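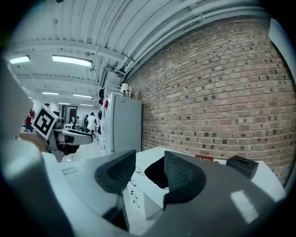 Progress report, second period
Vullville community workroom, Royer building
16 July 2023

Dear colleagues of the Mimix fund,

With this report I inform you about the work done in the long room since our last report in March. The grant was given for putting the room in order, so that it can be used for textile sorting and small repairs. I am glad to write that most of the plan is completed. Two points are late, and I explain them further down.

1. The room

We did not change the brick wall. In the first plan it was to be painted white, but the people who use the room asked us to keep the red brick, and we saved the money for paint. The ceiling was cleaned and the fluorescent lights were checked one after another. In March we had complaints that it was too dark for sewing at the far end. The old tubes were replaced there and the complaints have stopped.

The pipes under the ceiling stay where they are. The building owner does not allow us to move them, and for this reason no high shelves can be put on that side.

2. Furniture

The white table is now the main place for sorting. Under it we keep a white drawer unit with small metal handles. The drawers are for thread, labels and scissors, in this order from the top. Before, these things were lying on the table and every group spent the first part of its time looking for them.

The tall white refrigerator stands against the brick wall. We discussed moving it to the corridor, but the corridor has no suitable socket. It will remain, and it is shared by all groups.

3. Sorting of fabrics

We received 26 bags of clothes and fabric pieces from Pukis, our partner in the town. Ten bags are still to be opened. The black fabrics are the slowest part of the work, because faults and small holes are difficult to see on them. They are now sorted one piece at a time, at the table, and only during the morning hours.

4. Costs

From the budget for this period we spent nearly 955 dollars. The largest part went for the lights. The receipts are sent separately by mail.

5. What is late

The cables on the table are not yet fixed. We ordered a cable channel, but the supplier delivered the wrong width and we had to send it back. Until the new one comes, the groups are asked to keep fabric and scissors away from the cables.

The written rules for the use of the room are also not ready. A draft exists, but the evening group has not yet given its comments.

6. Next period

We plan to open the remaining bags, fix the cables and hang the rules near the entrance. We also ask for your permission to use the money saved on paint for a second drawer unit of the same kind. Please let us know your decision before the next payment.

With kind regards,
The coordinator of the Vullville workroom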